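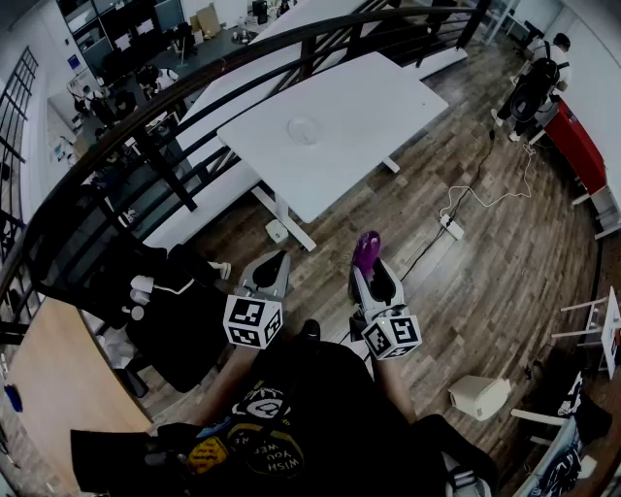

Projects > Temon > Funder Updates

Mar 27, 2026

Hi all, another update from the Temon side. We're at 199 usable demonstrations now, against the 200 I promised you for this stage (yes, I know, I'll get the last one in on Monday!). We're still recording everything with the hand-held grippers, one in each hand, and I'm so glad we went that way – new people pick it up fast, and my arms have nearly stopped complaining.

Siyabonga Le Roux went through the recordings and threw out 20 more where the marker cubes dropped out of view for too long. That hurt a bit, but the tracking is much cleaner for it. Small items held upright in the jaws are still our slowest task.

Money-wise we're fine. I'd like to move four days of the July budget forward so we can start training on the Nillov arm sooner. Could you let me know if that's OK before I book the time?

Tagged: Teaching by Hand, Progress Reports

Recent updates
Gromau: first remote-control trials
Somogyi site visit notes
Nillov arm delivery and setup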